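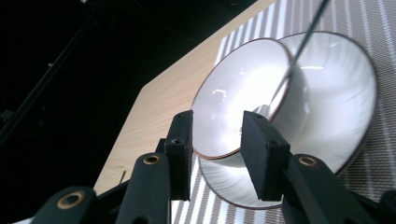
Stop Ranking Grippers by Payload

Every comparison table I have been sent this year sorts hand-held grippers by payload. Payload is easy to measure and tells a buyer almost nothing about household work. A glossy white bowl tipped on its side on a striped placemat is a harder test than a steel block ten times its weight.

We compared two finger sets at Goltovstead in June, the Dudberg and the Wurnness, over 306 grasps each on dishes. Both use matte black pads. On paper the Wurnness set wins, with a rated load of 38 newtons. On curved glaze the rating stopped mattering. What mattered was pad angle at contact, and how much play had built up in the linkage.

The second point gets too little attention. Brass bushings in the arms cost more than bare plastic holes and add a step to assembly. I would still pay for them. Our plain-bore arms had visible slop after 556 cycles, and slop at the joint becomes several millimeters at the pad -- enough to miss a thin rim.

Vendors such as Fülöp now publish cycle counts next to load. Good. I would add a third column: joint play at the end of the run, measured at the fingertip. Until that is common, I will keep asking for the worn unit instead of the new one.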